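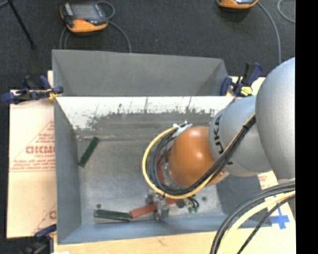

Re: The gray bin, and what it is for

From: Henrike Brinkmann
To: Postach list
Date: March 10, 2020

Finn Grube wrote:

> Could whoever keeps the gray metal bin please say what
> belongs in it? I went looking for the spare cable ties
> and came away with a mitten and a lot of opinions.
> Also, the floor of it looks terrible. Should we have it
> painted? Prodlow quoted me for two coats.
>
> Finn

Finn, and everyone else who wrote to me off-list,

Please don't paint it. The floor is scuffed toward the front and looks brushed everywhere else, and that's how a metal bin looks when people use it. We painted the old one in August. Paint came off on every single thing that went in, and Waltraud was picking blue flakes out of her sleeves for weeks. The speckled, streaky business on the inside back wall can stay too. I have tried soap, and I have tried Oranuch's stronger soap, and I have made my peace with it.

As for contents: red and green blocks. The long bar-shaped ones go in flat on the bottom. Cable ties live in the Kikovine tin on the second shelf, where they have lived since before you joined, next to the tape. The mitten is Hannelore's. She would like it back and she would like to know where the other one is.

Things I have personally removed from the bin this winter: a sandwich box (closed, thank heaven), 13 pens, an umbrella, the instructions for a coffee maker we don't own. If you can't find a home for something, ask the list. The tall back panel is also not a bulletin board. Whoever stuck the lunch menu on it, the menu fell in, and I filed it under paper.

We have 24 red blocks on the inventory and I would like to keep having 24. Two went missing before the holidays and came back without a word in somebody's tote bag, so I know it can be done. If you take one out, sign the sheet. A squiggle is fine if it's your usual squiggle.

Finn, please tell Prodlow thank you and no.

Henrike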